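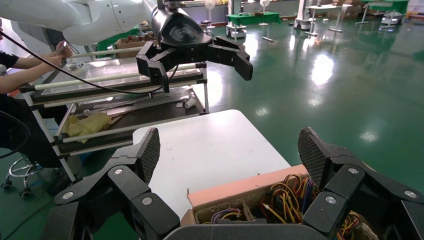 The house rules take up nine pages

When Brultier opened its second robot bay at Dredgate last year, the safety documents ran to 574 pages. They covered the arms, the grippers, the mobile bases, the electrical supply and the building. Every page had been signed off. Very few people on the floor had read more than the section with their own machine in it.

The document they use now is nine pages long and hangs from a hook beside the bay entrance. The long version still exists, and an auditor can ask for it at any time. The short one sets out what a person has to do before reaching into a space that a robot can also reach into.

That second part is where most of the argument has been. Collaborative arms were sold on the promise that they could work without a fence, and in many shops the fence came down the week the arm arrived. The standards never said that was enough. The requirements for industrial robots in ISO 10218, and the guidance on collaborative operation in ISO/TS 15066, look at the whole application, including the tool on the end of the arm and the part it is holding. An arm that stops on light contact can still be carrying something sharp.

Grippers are the usual blind spot. A purchase order will list the arm's force and speed limits and say nothing about the fingers. At Dredgate each gripper now has its own sheet, with the opening width, the closing force and the places where a finger could be pinched. Linked fingers get more attention than plain parallel jaws, as the gaps between the links change as they move. If the pads are changed, the sheet is reviewed. If a different gripper goes on, the arm is treated as a new machine until someone has walked through the task again.

Two arms, one bench

The hardest section to write was the one on shared space. When two arms can reach the same bench, each one may be well behaved on its own and the pair may still close on a person's hand from opposite sides. The earlier rules dealt with the arms one at a time.

Under the current rules, two arms working over a common surface count as one hazard and have one stop circuit. Pressing either button stops both. Anyone reaching in to shift a part, clear a tray or use a hand tool puts both arms into a protective stop first, even if only one is in use. Operators complained about the lost time. Brultier's answer was to cut the restart down from a menu of steps to one deliberate press, made from outside the reach of either arm.

Speed was settled with less fuss. While anyone is inside the marked area, arms in manual mode are held below the 250 millimetres a second that has long been the accepted ceiling for teaching work. The bay manager can set it lower for a given task, and generally does when loose cable is involved.

Wire, cloth and other soft things

Loose wire gets a page of its own. Rigid parts tend to stay where they are put. Wire springs back, hooks on a finger joint and drags whatever it is attached to. The same goes for cleaning cloths, straps and sleeves. The rules ask for the following:

Offcuts and spare leads are kept in an open box, never in a heap on the bench.
Boxes used as bins sit flat and are checked for staples before an arm reaches in.
Conductors are disconnected and isolated before they go anywhere near a gripper.
Long sleeves are rolled above the elbow or held in at the cuff.
Cloths go back on the cart when the job is done.

The arm's own cable is covered too. It has to have enough slack for the full range of motion and not enough to loop over a neighbouring fixture. It is looked over at the start of each shift, and again after any change to the mounting.

Carts, stools and the floor

Most of the reports logged in the first 80 days had nothing to do with a moving arm. They were about things on castors. A cart had been left with its brakes off, or a stool had rolled into the travel path of a mobile base. Fans had been shifted on a warm afternoon and their leads run across a walkway.

Teixeira, the consultancy brought in to review the bay, recommended fixed parking spots for everything with wheels, robots included. A mobile base that is switched off is still a heavy object at shin height, and it is easy to miss under a table. Dredgate marked out 40 spots. Long stock may be laid on a cart's upper tray provided it doesn't project into an arm's working area.

Gloss floors came up in the same review. An epoxy finish is easy to clean and shows spills well, but overhead lights reflecting off it can trouble optical sensors mounted low on a base. The reviewers asked that every new base be driven through the bay under full lighting before being cleared for use. One route was moved as a result.

What the short version leaves out

Nine pages can't hold everything, and the Dredgate rules have gaps. They say little about software updates, which can change an arm's behaviour without anyone touching a spanner. The current practice is to repeat the stop test after each update and note the version in the log. Visitors are covered by one line, requiring an escort.

Gundoline, which runs a smaller bay with a similar layout, has adopted the pages on grippers and shared benches and kept its own rules for the rest. It has also kept a light fence along one side — its operators preferred it, and there was no production reason to take it down.

Brultier will review the document in May. The proposed changes include a page on software and a clearer diagram of the stop circuit. To make room, the section on signage will be cut back to a paragraph.

Contact the editors | Subscriptions | Copyright 2019. All rights reserved. | Back to top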